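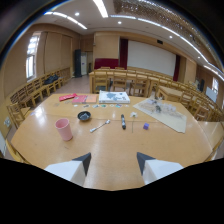

Stesora hand-held gripper: review for buyers and planners

Reviewed by Vira Karpenko
Category: Data collection hardware, entry level
Units tested: 2
Price paid: $286 per unit, without camera

Scope

The Stesora is a two-finger gripper held in the hand, with a mount for a wide-angle camera looking out over the fingers. An operator picks up and moves objects with it, and the recordings are used later to train an arm with matching fingers. I reviewed it as a purchase. Model training results are outside this review, except where the hardware puts a limit on them.

Our group at Winach had a ceiling of $300 per hand unit, set before anyone had looked at products. The Stesora came in under that ceiling on the quote. It did not stay under it once the missing parts were added. Most of this review concerns the difference between those two amounts and where it comes from, and the last part covers the room and the objects, which we had left out of the first plan entirely.

What is in the box

Grip body with trigger, two fingers, two fingertips, one camera bracket, a bag of screws, one hex key, and a printed calibration sheet. The fingers are white and blocky, and the tips are black with an angled face. There is no camera, no storage card, no carrying case and no spare tips. The product page lists the first three omissions. The spare tips are mentioned only in the accessories table.

The bracket has a slotted hole pattern. It accepted both of the cameras we already owned, one with an adapter plate that we had to make. If you are buying cameras at the same time, get the bracket drawing from the supplier first and check the hole spacing against the camera housing. Stesora sends the drawing on request, and the reply took one working day.

Build

The body is stiff enough. With the trigger fully closed, the fingers meet evenly at the tips and show a slight gap toward the base, on both units. That gap does not matter for cubes, cups or markers. It does matter for thin flat items, which tend to rotate in the grip when taken by the lower half of the finger. Operators learned to use the tips only.

Trigger force is moderate. The return spring is stronger than it needs to be, and after a long session the forearm notices. Bernd Grube, who did most of the recording on our side, changed the spring on one unit for a softer one from the workshop drawer. Opening was then slower, and two operators preferred the original. I would leave it stock and plan for shorter shifts.

The screws holding the fingertips back out with use. Thread locker fixed this. It is not in the kit and not in the manual, and it should be in your order.

Tips are a consumable and should be budgeted as one. Ours showed wear on the angled face well before anything else on the tool needed attention. Replacement is quick, but the new tip sits slightly differently from the old one, and the calibration sheet has to be run again. Allow time for that in the schedule, since a recording made between the tip change and the calibration is of doubtful use.

View and framing

With the wide lens fitted, the recording covers the fingers, the full working area and a great deal of the room past it. Straight table edges and walls bow outward, and the corners go dark. This is normal for the lens type, and the processing software we use expects it. The practical result is that the background is part of the data. In a hall, that means chairs, curtains, windows and ceiling lights are all in there with the objects.

The fingers stay low in the view with the working surface visible between them. I consider this the best part of the design. Two cheaper grippers we borrowed before buying had the bracket set too far forward, and the tips dropped out of view whenever the hand tilted. The Stesora bracket has enough travel to avoid that. Mark the chosen position with a paint pen, as the clamp has no index marks and the unit will be taken apart at some point.

Glossy tabletops are a problem for any camera at this height, and this one is no exception. Ceiling lights come back off the varnish as bright patches. A matte mat over part of the table helps. Ours is beige, came out of general supplies and does the job. If the work needs the full table, price a full-size mat and keep it on the same budget line as the gripper, where it will not be cut separately.

Software

The supplied utility reads the calibration sheet, writes a small settings file and checks recordings for dropped frames. It does those jobs and nothing more. It runs on an ordinary laptop. The license is tied to the unit, so two units need two activations, and the second activation failed for us until Stesora reset it by email. There is no annual fee at present. I asked whether this would change and was told that pricing is reviewed every March, which I have entered in our plan as a risk.

Export goes to a plain folder of video and text files. We had no trouble bringing these into our own tools. Buyers who intend to use a third-party labeling service should send one sample folder before signing anything, as the file naming is unusual and one service we approached wanted a setup charge to handle it.

Cost

I have kept to the items that caught us out. Prices vary by region, so I give only those I can stand behind.

Gripper: $286 each.
Camera: quote separately. For most buyers this will exceed the price of the gripper.
Spare tips: order with the first shipment. Shipping on a later order of tips alone was poor value.
Storage cards: at least two per unit, so that one can be copied while the other is in use.
Thread locker, paint pen, matte mat: minor, but absent from the quote.
Adapter plate: workshop time, if your camera needs one.
Objects and props: $100 for the first set.
Room: depends entirely on what you have access to.

The $300 ceiling was therefore never realistic for a working unit. It was a ceiling for a bare hand tool. When I rewrote the plan, I replaced it with a cost per working station, where a station means a gripper, a camera, cards, tips, a table surface and a set of objects. That number is less pleasant to present. It is also the one that survives the first month.

Objects

We put $100 against objects and spent it easily. The set leans toward things that are cheap to replace and differ in shape: a plastic cup, a small bowl, a spoon, a marker, a small cube, and flat items such as books and cards. The cards are the hardest of these for this gripper, for the reason given under Build. Clear plastic containers are the hardest for the software, and I recommend including them early so that the problem is found while there is still money in the plan.

Keep a written inventory by session. When an item breaks or walks off and is replaced by one of another color, the change should be recorded. We did this late and had to go back through footage.

Room

A large hall is convenient because tables can be moved and the light comes from overhead fixtures as well as windows. It is less convenient in that daylight changes through the session. For repeatable lighting, close the curtains. For variety, leave them open and note the time of day with every recording. Either is workable, though the choice affects how many hours you have to book, and booking hours was our second largest cost after cameras.

Check table height as well. The Stesora is comfortable standing at a normal table. Seated, the wrist angle becomes awkward and the camera points at the far wall.

Alternatives considered

Cisotley sells a similar gripper with a built-in camera. The total is higher on paper, yet close to ours once our extras are counted, and there is no bracket to set. We rejected it because the camera cannot be replaced by the user and the unit has to go back to the supplier for repair. A buyer with no workshop may reach the opposite decision.

Wogan offers rental of complete stations. For a short project with a fixed end, rental is the better arrangement. The deposit terms should be read with care, in particular the clause on fingertip wear, which is charged at return.

We also priced making our own on a 3D printer. Material cost was low. Labor, including the design of a trigger that returns evenly, put it above the purchase price for a quantity of two. At larger quantities the result may differ, and I have no figures for that.

Support

Three contacts in total: the bracket drawing, the license reset and a question about tip material. The first two were handled well. The third was answered with a link to the product page, which does not state the material.

Good points

Fingers and working surface both stay in view
Bracket has useful travel
Open file export
No annual fee at present

Bad points

Quote leaves out parts that every buyer will need
Fingertip screws loosen
Spring too strong for long shifts
Calibration must be repeated after each tip change
Weak on thin flat objects

Rating

Four out of five for the tool, three out of five for the quote. I have put in a request for two more units, with spare tips, cards and thread locker on the same order, and with the camera approved before the grippers are shipped.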